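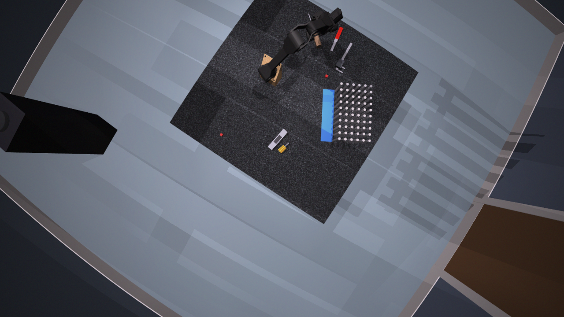 Tool sorting arm at our shop: what happens to the bench crew?

tthomas_bench
Trindix wants the arm putting hand tools away by February. Hammer and screwdrivers first. That's 20 minutes of my shift.

ero_dan
Good. I hate putting tools away.

kiiskinen370
Same minutes, new job — you'll be clearing its faults.

tthomas_bench
Nivby did that. Two people moved to nights.

ero_dan
One did. The other asked to go.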